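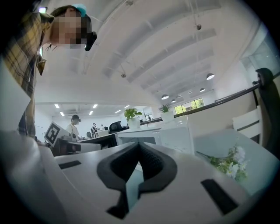
The open office on the upper floor, with plants on the desk partition.

Grisberg Shared Offices
Tenants' Meeting – Minutes
Friday, 4:30 p.m., by the railing on the upper floor

Present: Astard, Panganiban, Listora, building management. The chair was taken by Listora. Minutes kept by Panganiban, who would like it noted that this is the third meeting in a row.

1. Previous minutes
Accepted with one correction. Item 4 said the tenants "welcomed" the new plant policy. Changed to "heard."

2. Plants and flowers
Management reported that the artificial flowers and the potted plants on the partitions have "lifted the mood" of the floor. Astard asked how this had been measured. It had not been measured. Panganiban pointed out that the flowers keep ending up lying flat on the tables, where they are in the way of anyone trying to put down a plate or a laptop. Management said the loose bunches were meant to be moved as needed. Astard asked who was meant to be moving them. No answer was minuted because none was given.
Agreed: potted plants stay on the partitions. Loose flowers to be kept to one side of any table in use.

3. Microwave
This took up most of the meeting.

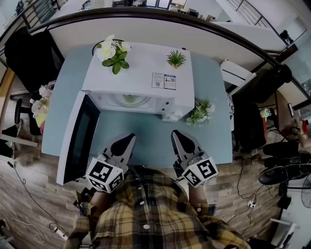 Management proposed making the table by the railing the permanent spot for the microwave. Listora was in favor, on the grounds that the walk to the downstairs kitchen is long and the line at noon is longer. Astard was not convinced. The door swings out to the left and needs clear table on that side, and the left end of the table is where the soft toys and other colorful odds and ends have been piling up. Panganiban asked whether anybody had thought about smells – people sit well within range of that table, and a partition wall does not stop fish.
Management said a rota for wiping down the turntable would be drawn up. Astard recalled the last rota, which lasted 8 days.
There was a longer discussion of what belongs on top of the oven. Management likes the white flowers and the little succulent there. Panganiban said the top of a microwave is not a shelf, and that the manual should be checked for what it says about ventilation. Management believes the manual is in a drawer. Which drawer is not known.
The labels on top were also raised. Listora asked if the codes could be replaced with a plain sheet saying how to use the thing and who to call. Management will look into it. The tenants have heard this before.
Agreed: trial on the railing table until September. Oven door to be shut when not in use.
Not agreed: the flowers. 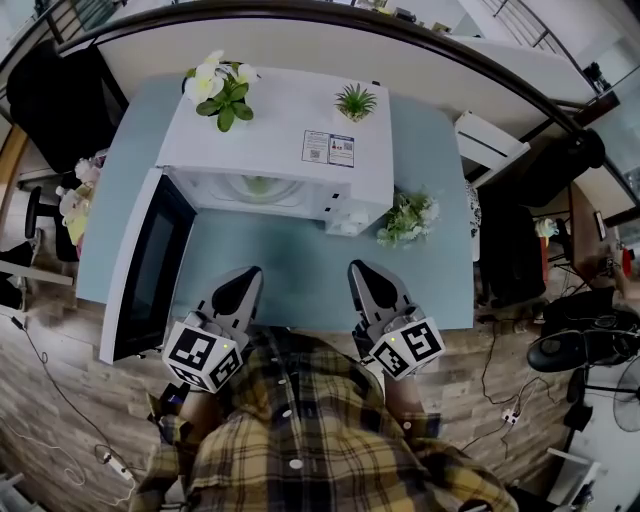
Page 2 of 3

4. Cables and power
Astard asked that anything trailing across the wood-look floor be taped down or run along the wall. Management quoted $197 for floor covers. Panganiban asked why a roll of tape would not do. Management to come back with a second price.

5. Chairs
The black office chairs migrate to whichever table has food on it. Listora wants them back at desks by 7 every evening. Passed without much hope.

6. Shared supplies fund
Balance stands at $85. Management suggested spending it on more greenery. Voted down.

7. Any other business
Astard asked for the next meeting to be held downstairs, where there is a door. Management will check the room calendar.

Meeting closed at 5:40 p.m.

Action list
Management: find microwave manual; second price on cables; plain instruction sheet.
Listora: draft turntable rota.
Astard: sort the toys and small items at the end of the table, ask around for owners.
Panganiban: circulate minutes.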